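Home About Archive Contact

The great fold, part two

I have been folding things since August, which makes it the longest I have ever stuck with a hobby. It began when we moved the drawers into the back bedroom and found they were 3 cm too shallow for the way I do T-shirts, my way being to roll them into a ball and lean on the drawer.

So I read up. There is a method for everything. There is a forum, Stemis, where a thread about sleeves has 263 replies and at least two people no longer on speaking terms. The general view is that you need a flat, pale surface at hip height and more patience than a bed allows. Beds are for amateurs. I was a bed man for years and had no idea how I was being talked about.

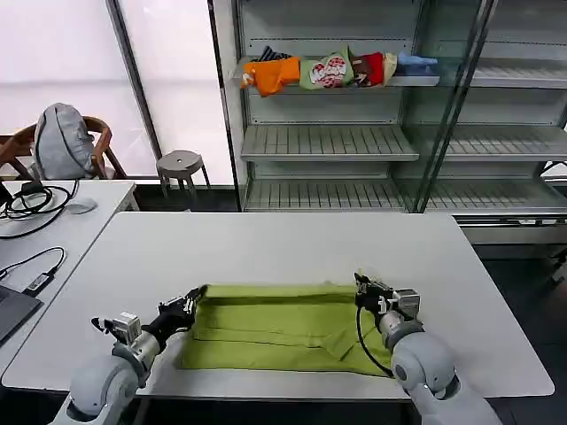
The creases are where I come unstuck. You smooth one out and it moves four inches along and waits for you. Pulling from both ends at once helps, provided you pull evenly, and I have a strong left hand and a right hand that mostly turns up. Thin cotton forgives this. Towels don't.

I did look at buying a folding board. Lenz do one, and Kirnow do a nicer one that costs more than most of what I'd be folding on it. For now I'm using the back of an old calendar, and the socks can stay in their bag until I've worked out what the forum thinks about socks.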